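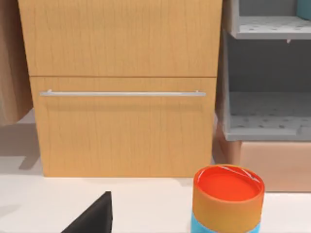
Open day at Lornidari, March – who went?

wysocka_b
Went to the afternoon session. They had the simulator up on the big screen and Tomás Pinheiro drove it. White table, orange cup on a coaster, two-finger gripper. He said they run up to 800 attempts a night on it. Stills are from their handout.

plainbearing
I was there for the morning one. Fine, but it's a simulation. I wanted to see the Emach arm move and it stayed behind the rope.

wysocka_b
Fair. Things I noted from the talk:

1. The cup task and the shelf behind it are one scene. The calculators up there stay put unless a run asks for them. 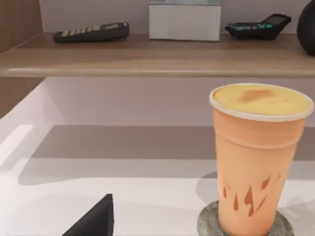 2. Every run is logged. The total was 3,216 when I left.

3. Lighting changes between runs, so the shadows do as well.

ralivberg
Point 3 is the bit I'd question. Shadows on a white table are the easy case. Try it on a scratched steel bench. We did 100 picks on ours and the vision was the weak part every time.

wysocka_b
He did say the arms throw a lot of shadow over the table
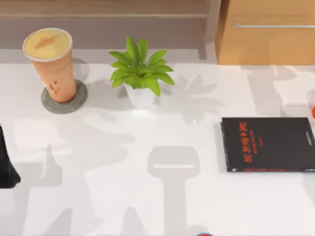
and that they leave it in on purpose. I asked about steel and he said not yet.

plainbearing
Then I'll wait for the next one. Parking was dreadful as well.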